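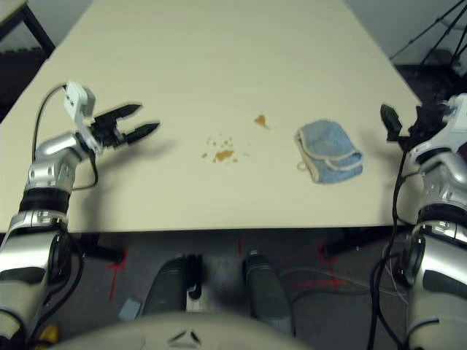 The club's robot and its opponent: crumbs, a stain and a folded blue cloth.

Students at Ultska College have spent the best part of a year teaching a robot to wipe a table, a job most of them admit to avoiding at home.

The college's robotics club has entered the machine in the Astia Household Challenge, an inter-college competition in which two-armed robots are given a domestic chore and a time limit. This year's chore is a dirty tabletop. Each team gets three attempts, and the judges inspect the surface afterwards with a torch and, according to the rule book, "a clean white tissue". Points are lost for crumbs that end up on the floor, which has caused some bitterness among members who regard the floor as the traditional place for them.

Club leader Wycliffe Mutiso, who is in his final year of an engineering course, said the team had picked wiping over the other option, folding shirts, after a short and confident discussion.

"We thought it would be the easy one," he said. "You pick up a cloth, you move it about, you put it down. I've since watched a lot of people wipe tables. There's much more going on than you'd think, and some of them have asked me to stop watching."

The trouble, he explained, is that dirt comes in kinds. Dry crumbs need a light sweep towards a waiting hand. A dried-on stain needs pressing and scrubbing. A smear needs something in between, and if the robot gets the order wrong it collects the crumbs first and then works them into everything else. An early version of the software did exactly this for most of last autumn, and was thorough about it.

The robot learns from demonstrations. A student steers both arms through the job by remote control, the movements are recorded, and the software is trained on the results. The club has 1,562 recordings so far, of which 419 have been thrown out. Reasons given in the club's log include "dropped cloth", "missed stain", "elbow" and, on one page in January, simply "no".

Making the mess has turned into a skilled trade of its own. The rules ask for dirt that is "realistic and repeatable", two qualities that don't sit happily together. First-year students were put in charge of it and now work from a recipe card, with digestive biscuits for the crumbs and a brown sauce mixture for the rest. Attendance among first years is said to be excellent, though biscuit spending has been raised at two meetings running.

The cloth caused an argument that lasted three weeks. Smooth microfibre cloths slid out of the grippers, and a sponge was tried and abandoned. Terry towelling won in the end, as the fingers can get a decent hold on it, and a hanging loop gives them something to aim for. One faction still holds that going for the loop is cheating. The rule book doesn't mention loops.

Wouters, a local joinery firm, has given the club a grant towards travel and spare parts. A spokesman said the company was always pleased to support young people and had no plans to replace its own cleaner.

At the last full rehearsal the robot cleared the crumbs and the smear inside the time limit and left a faint ring where the stain had been. That scored 24 out of a possible 30 on the club's own marking sheet, its best so far. It then folded the cloth, which it hadn't been asked to do. Mr Mutiso believes this comes from a batch of demonstrations recorded by one particularly tidy member, and the team has voted to leave it in.

The regional heat takes place next month at the Fudasex exhibition hall, where Ultska will meet five other colleges. Last year's winners are thought to be strong on stains but weaker on crumbs - or so the club has been telling itself.

Practice continues in the robotics room every weekday from 4.30pm. Visitors are welcome to watch. Those bringing food are asked to hand it to a first year at the door.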